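Pendasgate Supper Club -- Questions We Get A Lot

Updated in January. Read this before you email please, Anoma is doing the inbox by herself right now.

What is it?
A monthly shared dinner. One long meal, everybody brings a dish, strangers sit next to strangers. Started in a kitchen on Tokside, got too big for the kitchen.

Do I have to cook?
No. Store bought is fine. Bread is always short. So is anything green.

How much food should I bring?
Enough for six or so people to get a decent spoonful. Don't try to feed the whole room. We usually seat around 30.

What does it cost?
2 dollars at the door, cash. Goes to rent and dish soap. Last year we took in 1,253 and spent 1,133, the rest is sitting in the account for a new coffee urn.

Can I bring kids?
Yes. No kids menu, but there is always rice.

Allergies?
Write every ingredient on a card and put the card next to your dish. Every ingredient. "Spices" is not an ingredient. Nut dishes go on the side table by the window, with their own spoons. If your allergy is serious tell Gayan Uddin when you sign up and he'll talk you thru it.

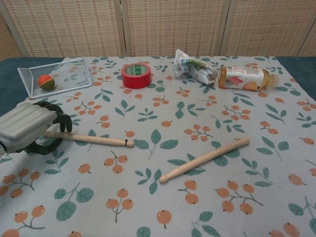

Do you have tablecloths or should I bring one?
We have some, never enough. If you bring your own, any size, any pattern, it does not need to match anything. The one with the orange berries and teal leaves is the kind of thing we like, busy prints hide curry. Plain white -- please don't. Put your name on the hem with a laundry pen. Unclaimed ones get washed and go in the cupboard.

Can I heat my dish up there?
One oven, two shelves. Get there by 5:30 if you need it. Foil on top, name on the foil. Slow cookers ok but bring your own extension cord.

Is there alcohol?
Bring it if you want it, take home what's left. The Dewan hall people are fine with wine and beer, no liquor.

Where do I park?
Behind the hall, not in front of the dentist. They do tow.

I signed up and can't make it
Text Ashraful before noon on the day. There's a wait list and somebody will be glad of the seat.

Who cleans up?
All of us. Everyone does their own plate plus one other thing. Sweeping goes fast, drying dosen't. Out by 9:30.

I left my dish behind
Check the blue crate in the hallway. We keep stuff until the next dinner, then it belongs to the kitchen.

Can I get the lentil recipe?
It's Pranab Mollah's, ask him nicely at the table. He won't write it down but he will tell you.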